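Reassembling the Marsden timer, part two

7/3/22

The gear train is out of the case and degreased, so this post covers the work surface and the order of assembly. Part one dealt with opening the housing, and I won't repeat it except to say that the four corner screws are not the same length as the center one. Mark them.

The timer came from a box lot at Gumunstead. I paid 20 dollars for the lot and wanted only this item. Mhairi Lamont has the same model with serial number 399; mine is 1,109. Her base plate has an extra locating pin. Mine has neither the pin nor a hole for it, so I assume the part was dropped between the two.

Surface first. I used to work directly on the white bench top. It's easy to wipe down, but small parts slide on it, and under the overhead light the glare hides anything pale. A black mat with a fabric-like face fixes both problems. A dropped gear stays close to where it landed. The drawback is lint, which sticks to any trace of oil. I go over the mat with a tape roller before each session and again before anything greased goes down.

A crease in the mat is a nuisance. A disc laid across one can rock, and a gear sitting on a rocking disc will lean. Ironing on low through a cotton cloth took out most of the creases in my old mat. Leaving it under books for a week did nothing I could detect. 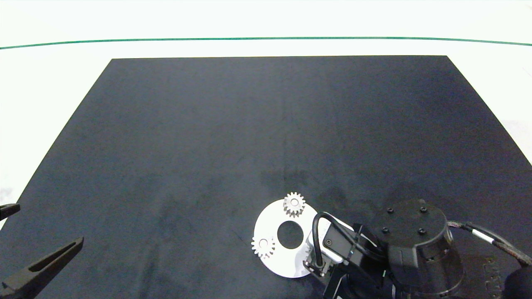

Dry fit comes before lubrication. Place each gear on its post, turn it one full revolution by fingertip, and feel for a tight spot. If there is one, lift the gear, rotate it by a single tooth and try again. A tight spot that moves with the gear is a damaged tooth. One that stays put is a bent post.

Torquil Kinnear recommends a 219 grade grease for the posts. I have used a lighter oil up to now and had to reapply it every May, so I'm switching. Apply it with the tip of a toothpick, on the post only. The teeth run dry.

Still outstanding: the return spring, which is on order from Lavdale, and the cover gasket. Ondmont lists a gasket in the right diameter but doesn't give a thickness. I've written to ask.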